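Griston Reading Rooms: progress report to the Esov Fund, second period

Prepared by Orlando Espinoza, project lead

You asked for a plain account of how the evening study sessions are going, so I will start with attendance. We enrolled 24 adults in August against a target of 80. The original target came from a survey in which people were asked if they would like to improve their maths and writing. Most said yes. I said at the time that this was a poor guide to who would come out on a Wednesday at half past six, and I have seen nothing since to change my mind.

Of those enrolled, nine come nearly every week. They are doing well as far as I can judge, though I would not put much weight on the scores. The Hattori test was given twice using the same questions, and people remember questions. Eliécer Cusi has written a fresh paper for the spring and I would ask you to ignore the earlier gains until we have those results. 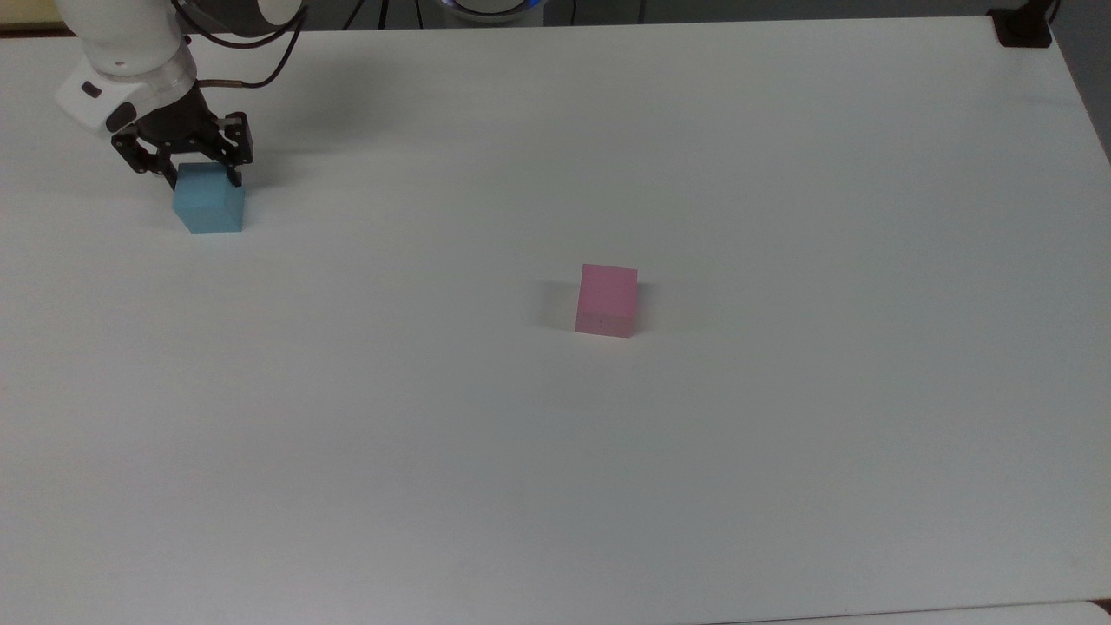
Teaching materials have taken more of the budget than planned. The Isitz workbooks were sold to us as suitable for adults, but the early chapters are full of farmyard animals and birthday parties, and two learners said so quite sharply. Eliécer has dropped most of them and teaches volume from plain solid shapes, starting with a cube like the light blue one in the photo and working up to boxes and rooms. He says it goes faster. I have sat in on one of these lessons and it did, but one lesson is not evidence and I would like to see it hold up with a weaker group.

Spending is otherwise close to plan. Room hire went up in the second month, and we have covered it from the travel line, which hardly anyone claims from. The printed leaflets were a waste of money in my view. When we asked learners how they had heard of us, only four mentioned a leaflet.

The partner library has offered us a second evening. I have not accepted. The argument for it is that shift workers cannot make the present slot, which may be true, but we have no names. I have asked the library to keep a list at the desk, and if up to a dozen people sign it I will come back to you with a costed request.

The next payment is due once you have this report. The claim form and receipts follow separately.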